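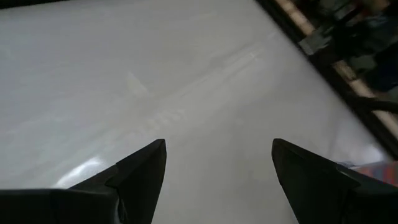 Diễm Bạch wrote in to say that my last post on tabletops got the order of operations wrong: degrease first, then deal with dust, and never spray the surface directly. She is right on the second point and I have changed my routine accordingly.

The top is pale gray with a slight gloss, and overhead light shows up on it as streaks. Any cleaner residue shows up the same way, so I now inspect from a low angle at the short end before I call it done.

Current procedure. Dry microfiber first, one direction, no pressure. Then 2 drops of dish soap in a bowl of lukewarm water, cloth wrung out until it stops dripping. Wipe in overlapping passes, parallel to the long side. Rinse with a second cloth and plain water. Dry at once with a third. Total time is 15 minutes, most of it drying.

I tried the Werau spray in March. It cuts grease faster than soap but leaves a film that takes two rinses to remove, so there is no net saving. The Takance cloths are better. They are 286 gsm, and they have held up to 13 washes so far with no fabric softener and low heat in the dryer.

On Diễm's first point I still disagree. Grit under a damp cloth is what puts fine scratches in a satin finish, and degreasing before dusting drags it across the whole top. She says a very wet cloth floats the grit off. Possibly, but then water sits at the edges, and I would like to keep it away from the seams.

Next up is the felt pads on the chair legs, two of which have come unglued again.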